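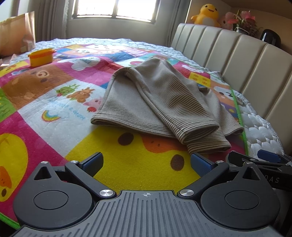

Tips for trying out grippers at home before you spend money

Most of the advice you'll find on choosing a gripper comes from people selling one. I've had a run of them through the house since September, some bought, some lent, and my opinion of spec sheets has gone down with each. What follows is what I'd tell a friend who wanted to compare a few on ordinary household jobs, laundry mainly, without a lab or a budget to match.

Start with cloth, and make it awkward cloth

Every demonstration uses a flat tea towel. A flat tea towel is the easiest thing in the house. Use a ribbed top or a jumper, something with stretch in it, dropped in a heap and left as it falls. Ribbing is a good test: the pads can catch one ridge and ride over the next, and you find out in a minute whether the grip comes from the pad or from brute squeezing.

Don't tidy the heap between tries. I did this for a whole evening without noticing. I'd drop the thing, then give it a little tweak so the collar stood up nicely, and of course every gripper did well. Pick it up, let go, leave it alone.

Textured pads are not magic

Blue pads, orange pads, pads with bumps, pads with ridges. The sellers all say their texture holds fabric better. Perhaps. My own results say a clean smooth pad beats a dirty textured one, and textured ones get dirty faster. Lint packs into the pattern and after a while you are gripping cloth with more cloth.

Wipe the pads with a barely damp microfibre cloth every 10 grabs and let them dry before you carry on. If you only wipe the one you like, you've rigged the test. Sticky tape lifts the lint nicely, but it can leave a trace of glue behind, and a gluey pad will look wonderful until the glue wears off.

Check the screws first

A gripper fresh out of the box is not a gripper that's been set up. Go over the screws on the jaw arms with the right size of driver before the first try and again after the session. You want snug. If an arm has a bit of side play, the two pads won't meet squarely, and you'll be blaming the pads for something a quarter turn would have put right.

For squareness, close the jaws gently on a strip of paper and tug. Then do the same at the top of the pads and again at the bottom. If it slips at one end and holds at the other, sort that out before you write anything down.

Work on a bed with a mat over it

I was against this. I had a perfectly good workbench and thought anyone testing on a bed wasn't serious. But clothes get sorted on beds, and a bed gives way under your hand in a manner a bench never will. Two of the grippers that did nicely on the bench pushed the garment down into the mattress and closed on air.

A child's play mat laid over the bedding is a cheap surface for it. It wipes clean, and if it's printed in squares you can put the heap back in the same square each time with no measuring. The drawback is the pattern. If you're also trying out a camera, all those cartoon animals in bright colours give it plenty to be confused by. I count that as a point in favour. A camera that only copes with a plain grey sheet is no use to anyone who lives in a house.

Mind the window

Daylight through a bedroom window changes by the hour, and I'd wager a good half of "this camera is better than that one" comes down to one being tried at ten in the morning and the other at teatime. Do them back to back. If you can't, draw the curtains and put the lamp on for both. Jomar Cabrera wrote to tell me the camera I'd called hopeless was fine, and would I please try it again with the light behind me. I did, and it was better. Still not good.

Hand-held or on an arm?

If you've the choice, begin hand-held. You'll feel a slip before you see it, and you can go through plenty of grabs in the time it takes to get an arm to do one. The trouble is that your hand cheats. You tilt, you nudge, you go back for a second bite, all without deciding to. So a gripper that shines in the hand may be poor on an arm, and I've yet to see a seller admit it.

Two rules keep me fairly straight. One approach per try, no second bites. And if I had to twist my wrist to get hold of it, it goes down as a miss.

How many tries?

More than you want to do. I used to stop at 5 and declare a winner, which was daft. One lucky pinch on a cuff and the whole order changed. I now do 13 with each gripper on each garment, a figure with no science behind it beyond being where my patience runs out. Keep the tally on paper with a pencil. I've lost two evenings' worth to a spreadsheet on a phone.

What I made of the ones I've had

The Gusetti is stiff, dull and does what it's asked. The pads are a nuisance to get off for cleaning.

The Stulteo closes beautifully on video. On knitwear it took a single layer when I wanted the lot and the lot when I wanted a single layer, and I couldn't find a setting that changed it. Aníbal Echeverri has the same model and swears by it for socks. I've tried socks. I don't see it.

The Zarnance controller I'd leave on the shelf. There's a pause between asking and closing, short but enough to let a hem slide out, and the booklet describes this as "smooth response". It may suit slow work with boxes.

Odds and ends

Put rings and a watch in a drawer before you start — jaws and straps don't mix.

Buttons and zips mark soft pads. Keep an old pair for those garments.

Tie long cords out of the way of the bed. I pulled a controller on to the floor and had to wait for a new plug.

Don't test with anything you'd mind having a pulled thread in.

If a seller's figures are for "fabric" with no word on what sort, write and ask. I've asked three times now and had one reply, and it was a discount code.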